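January 21, 2020

Laundry notes, winter batch. Mostly down and fleece this time. Stain stuff will have to wait till February.

**Before anything goes in**

- Zip every zipper. Open teeth chew up knits.
- Empty pockets. All of them, inside ones too. One tissue = an hour of picking.
- Hoods off if they come off. Fake fur trim never goes in the dryer, ever.
- Check the tag. Tag says no water, then no water.

**Washing puffy stuff**

Front loader if you can get to one. The kind with the post in the middle grabs a coat and wrings it, and I lost a good vest that way. No front loader at home? Laundromat on Hadeleo Street has big ones on the back wall, they take quarters only so stop at the bank first.

Cool water, gentle, one coat per load. Liquid soap made for down, half of what you think you need. I use the Luvik one, small bottle, lasts me two winters. Powder leaves white streaks in the seams. No fabric softener, it makes the feathers stick togehter. Run a second rinse. Then a third if you still see suds in the door.

Spin at 900 if your machine lets you pick. Lower and the coat comes out weighing as much as a wet dog and takes all night.

**Drying**

Low heat. LOW. Two or three clean tennis balls in with it. Loud, yes. Mine took 109 minutes last time with stops to pull it out and shake it. Every stop, feel for clumps along the seams and break them up with your fingers. Feels dry on the outside long before the inside is, so give it another round even when your sick of it.

**Smells**

Damp smell after all that means it went in the closet too soon. Back in the dryer, low, no shame. Baking soda is fine on boots, skip it on coats, you'll be brushing it out till spring.

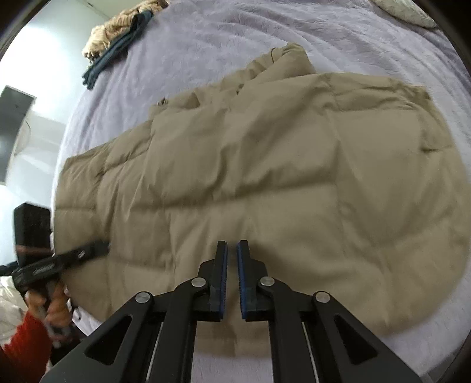
Last bit of airing out happens on the bed at my place, door open, overnight. Hangers pull a heavy damp coat down at the shoulders and all the fill slides to the hem. So lay it out flat and wide, like the tan one on the lavender blanket, every padded panel open to the air. Collar end is the slow spot. Fabric bunches up there in folds and holds water, so pull it open and flip the whole thing once before you go to sleep.

**Storing**

Big cotton bag or an old pillowcase. Not the vacuum bags, they crush the fill and it never really comes back. Climlow bins are ok for fleece and blankets, lid on loose. Cedar blocks, sand them lightly each year and the smell wakes up again.

Plush blankets: cold wash, inside out if there's a binding, line dry or no heat. Hot dryer mats the pile and you can't brush it back. I tried, 12 minutes with a pet brush, nothing.

Next time: wool socks and the gray ring in the sink.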